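Print this page | E-mail this page

Winar Timber Care Guide
Section 4: Cleaning, re-oiling and tightening spindle-back chairs
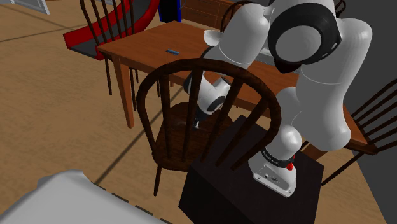 Spindle-back chairs need more frequent attention than tables or cabinets. Every spindle ends in a socket, and each socket is a joint that can dry out, collect residue and work free. The procedure in this section applies to chairs with a solid seat and turned spindles finished in Winar Hard Oil or Winar Dark Oil. The Windsor pattern, with its round seat and spindled back in a dark finish, is the usual case, and the terms "seat", "spindle" and "back" are used below with that pattern in mind. Chairs finished in lacquer or polyurethane are covered in Section 5. Do not apply oil over either of those finishes.

4.1 Before you start

You will need:
- Ollelard neutral wood soap
- two lint-free cotton cloths
- a soft nylon brush, 50 mm wide
- 600 grit abrasive paper
- Winar oil to match the existing colour
- nitrile gloves
- a metal pail with a tight lid, half filled with water

Work at room temperature, away from direct sunlight. Do not work beside a heater or a wood stove.

CAUTION: Cloths wet with oil can heat up and catch fire without a flame or spark. Place used cloths in the water-filled pail immediately after use and close the lid. Do not leave them folded or bunched on a bench.

4.2 Checking the joints

1. Stand the chair on a level floor. Press down on opposite corners of the seat in turn. Note any rocking.
2. Grip each spindle at mid-height and try to rotate it. A sound spindle does not turn.
3. Turn the chair over onto a blanket. Check the tops of the legs where they enter the seat, and both ends of each stretcher.
4. Mark any loose joint with low-tack tape. Do not use a felt pen on oiled wood.

NOTE: A faint creak with no movement is normal in the heating season. Check the chair again in August, when indoor humidity is higher, before opening the joint.

4.3 Cleaning

1. Mix the soap as directed on the label. Use lukewarm water.
2. Wring the first cloth until it no longer drips. Wipe the seat along the grain.
3. Clean the spindles from top to bottom. Use the brush at the base of each spindle, where body oils and dust build up.
4. Wipe with clean water and dry with the second cloth.
5. Allow the chair to dry overnight.

Do not use ammonia, vinegar, steam or melamine sponges. All four will dull the finish, and steam can release the glue.

4.4 Regluing a loose spindle

Carry out this step only on joints marked in 4.2. If the seat is split, stop and go to Section 7.

1. Ease the spindle out by hand. If it does not come free, leave it in place and inject glue through the gap with a fine-tipped syringe.
2. Scrape old glue from the spindle end and the socket. Remove glue only. Any wood removed will loosen the fit.
3. Apply Didonero hide glue to the wall of the socket. Do not fill the socket.
4. Insert the spindle and turn it a quarter turn each way to spread the glue, then return it to its original position.
5. Wipe off squeeze-out with a damp cloth.
6. Hold the joint with a band clamp until the glue has set. Tighten by hand only.

NOTE: Polyurethane glue expands as it cures and is not suitable for these sockets.

4.5 Re-oiling

1. Rub the seat lightly with 600 grit paper, along the grain. Do not sand the spindles.
2. Remove all dust with a dry cloth.
3. Put on gloves. Stir the oil and apply a thin coat with a cotton cloth, starting with the underside and finishing with the seat.
4. Wait 15 minutes, then wipe off all surplus. Oil left on the surface will turn sticky and must be removed with solvent.
5. Check the base of each spindle for pooled oil and blot it dry.
6. Apply a second coat to the seat the next day if the colour is uneven.

Allow 74 hours before the chair is used. Dark Oil may transfer to light-coloured clothing if the chair is used sooner.

4.6 Faults after treatment

Sticky surface: surplus oil was not wiped off. Rub with a cloth dampened with mineral spirits and allow to dry.
Pale patches on the seat: oil was applied over soap residue. Repeat 4.3 and 4.5.
White bloom around a spindle: moisture in the joint. Leave the chair in a dry room for 2 weeks before re-oiling.
Spindle loose again after regluing: the socket is worn oversize. Contact a repairer. Do not pack the socket with paper or matchsticks.

Replacement spindles can be ordered through the Shearer parts desk, attention Negin Farahani. Quote the number stamped under the seat and give the spindle's full length, including the portion inside the socket.

Procedure prepared by Anselmo Vasconcelos. Checked by Azadeh Kiani.

Last updated: August

Print this page | E-mail this page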